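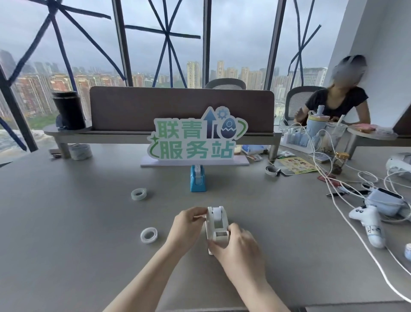
Vunari head cam kit, worth the money or not?

Tekov Makers Board > Robots and automation > Kits and services

marrowfat_pete
Wed 3 August

Morning all. I've been asked to pick a kit for recording hand demos (desk jobs mostly, picking things up, swapping rolls of tape, that kind of stuff) so we can teach our little two-armed robot without driving it round by the nose all day. I've got the Vunari head cam kit on a 30 day trial and the Nisia one is the other on my list. Vunari want £1,912 for a headset, two wrist straps and a year of their upload service. Has anybody paid that with their own money and still liked it a month on?

So far I like how quick it is. Strap on, press go, do the job. My neck is less keen.

gantrygoat
Had Vunari since October. The kit is fine, the upload service is where you'll swear. Anything over 7 minutes gets chopped into bits and the bits come back in whatever order they fancy. Keep your clips short and you'll be all right.

And pad the forehead! A folded sports sock does it.

lidl_newton
I'll be the grump then. Why wear anything on your head? Two cheap cameras on poles looking down at the desk and you've spent a tenth of that. We did all our sorting demos that way and the arm learned them perfectly well.

marrowfat_pete
@lidl_newton I did try poles first. The trouble is my own hands get in the way the minute I do anything fiddly. With tape dispensers I'm holding the thing on both sides and the camera on the pole gets a lovely view of my knuckles. From the head you look where you're working without thinking about it, so the bit that matters tends to be in the middle of the picture.

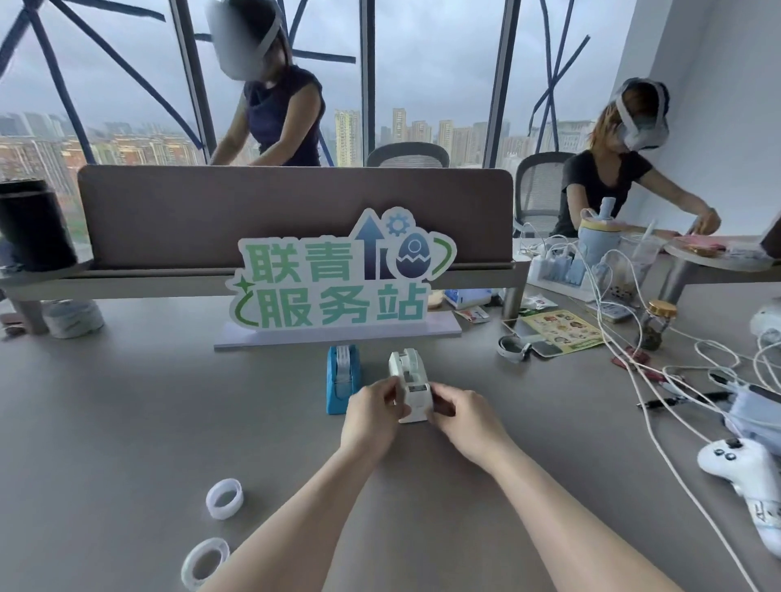
The other thing is clutter. I used to clear the whole desk before each go and the robot then went to pieces when it met a mug. So now the cables and drinks and stickers all stay put, and I shift a few bits between goes. I'd sooner have a messy desk in the training clips than a robot that only works in a show home.

lidl_newton
Fair point on the knuckles. I still say you could angle the poles. And a head moves all over the place, doesn't that muck up the hand tracking?

marrowfat_pete
A bit, yes. If I look up to talk to someone halfway through I bin that clip. You get used to keeping your chin down.

TatianaGajdos
Hello, Tatiana Gajdoš here, I do the demo recording at Urban (small outfit, we train arms for packing benches). We ran Vunari and Nisia side by side before choosing, so maybe this helps.

Vunari is lighter and the set-up is much easier, my colleagues were recording before I had finished my tea. Nisia is heavier but the hand tracking was better for us when two hands were close together on one small object. We did 76 clips on each, same jobs, same people, and threw away far more of the Vunari ones. Mostly it swapped left and right when the fingers nearly touched. In the end we bought Nisia and I complain about the weight every day.

One more thing: ask both of them who keeps the recordings. The answers were not the same, and one of them took three emails.

gantrygoat
Never had the left and right swap myself, and I do plenty of two-handed stuff. Were you on the old firmware? There was an update in the spring that was meant to sort it.

TatianaGajdos
Could be, we tested before that. I would test again now if somebody gives me one for free :)

marrowfat_pete
Tatiana, that's really useful, thank you! I'm on the new firmware and I haven't noticed any swapping yet, but I haven't gone looking for it either. I'll go back through this week's clips tonight, especially the ones where I've got both hands on a dispenser.

Has anyone tried white objects on a pale desk with Nisia? I've been using a white dispenser and a blue one and I'd like to know before I send off for a trial.

benchmouse
We use Nisia with white trays on a light worktop and it copes unless the sun's full on. Pull a blind down. Also their straps squeak, which drives my deskmate up the wall.

lidl_newton
Poles don't squeak.

gantrygoat
Mine did until I oiled the clamp. Pete, send me a message if you want my settings file for the short clips, it'll save you an evening.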